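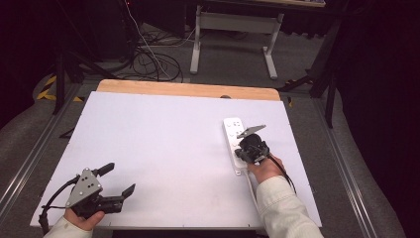 The contract with Prutmont specified 1000 accepted episodes by the end of February, and at the start of the shift the counter stood at 596. An episode began when the operator closed both grippers once, and ended when she closed them twice. Between those marks she was to work at an even speed and keep her elbows low. Task 40 was the power strip on the white board. The right gripper went down over the sockets near the end where the cord came out, and the left one waited with its jaws open, off to the side, because the task sheet said it should wait. The sheet did not say what it was waiting for.

She had asked once. The reply from Manoneo was that the left hand was recorded at all times and that idle data was also data.

At episode 233 of the block the reviewer software sent back a rejection. Reason code: hesitation. She opened the log and found a pause of nearly two seconds before contact. She remembered it. She had been thinking about her mother's kitchen, where the outlet by the stove took plugs only at a slant.

She marked the episode for deletion, then opened the comment field – it was optional, and she had never used it – and typed: operator was deciding.

The next morning the status had changed to accepted. A new line had been added to the task sheet under Permitted Variations: pause before contact, up to two seconds. She read it twice, closed both grippers once, and began.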